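Open Lab Day at Rostska: Frequently Asked Questions

When is the open day?
In November. Doors open at 10 a.m. and the last group goes in at 3 p.m. The exact date is on the booking page and in your confirmation email.

Do I need to book?
Yes. Booking is free, but each group is limited to 13 people. If you can't come, please cancel so someone on the waiting list can have the spot.

What will I see?
The visit has 2 parts. First there is a short talk by Bożena Walczak about what the household robot team is working on this year. After that you move to the demo room, where the simulator is shown on a large screen and an operator takes the robot through household tasks. This year the main subject is doors and furniture.

Will there be a real robot moving around?
No. The demonstration is done entirely in simulation. The robot, the bedroom and the furniture are computer models. We changed to this format after last year's open day, when most of the questions were about the software.

What does the simulated robot look like?
It has a white body with black parts and two arms, each with a gripper at the end. In the demo you mostly see it from the robot's own side, looking out over the body and along the arms.
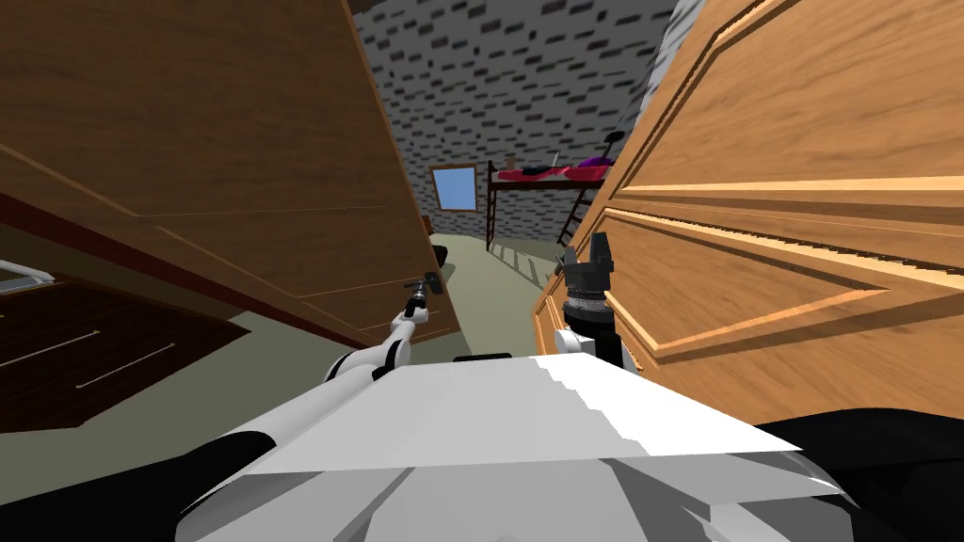
Our operators prefer this view for close work. An outside view is easier to follow at first, but it makes it harder to judge how near the grippers are to a surface. You are welcome to ask the operator to go over anything a second time.

Why doors?
They are common in homes and hard for robots. A door swings on a hinge, so the hand has to follow a curve, and the body may need to move out of the way at the same time. Working near two doors also leaves less space for the arms. People do this without thinking about it. A robot needs either a person guiding it or a lot of practice.

Who controls the robot during the demo?
Iara Ibarra runs the morning sessions and a member of her team takes the afternoon. They use a pair of hand controllers. Nothing in this demo runs on its own. Recordings of guided sessions are used later to train and test control programs, and the talk covers how that is done.

Can I try it?
Yes, if you are 12 or older and there is time at the end of your session. Each turn is a few minutes long. You will get the same bedroom that is used in the main demo.
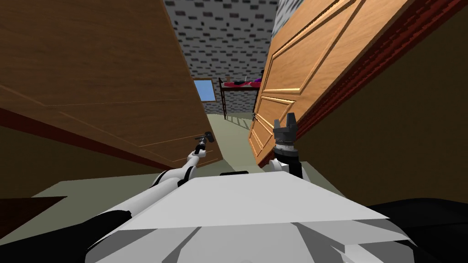
New drivers usually have trouble with distance. Move slowly, one arm at a time, and let the operator tell you when to stop. If you get stuck, the room can be reset with one key and you can start again. You can't break anything.

What software do you use?
The rooms are built in Fotum, our own scene editor. The part that handles contact and movement is called Yensuk. Neither is for sale, but we can talk to schools and research groups about access. Ask at the front desk for a contact form.

How long does a visit take?
Around 40 minutes, plus any time you spend on the controllers.

Is the building accessible?
Yes. The demo room is on the ground floor and the talk is captioned. Some visitors find the moving view on the screen uncomfortable. There are seats at the back, and you can step out at any time.

Can I take photos?
Yes, in the demo room. Please don't photograph other visitors without asking, and don't take pictures in the offices.

How do I get there?
Take the Jurkedau bus to the last stop and use the side entrance. Visitor parking is limited, and spaces can't be reserved.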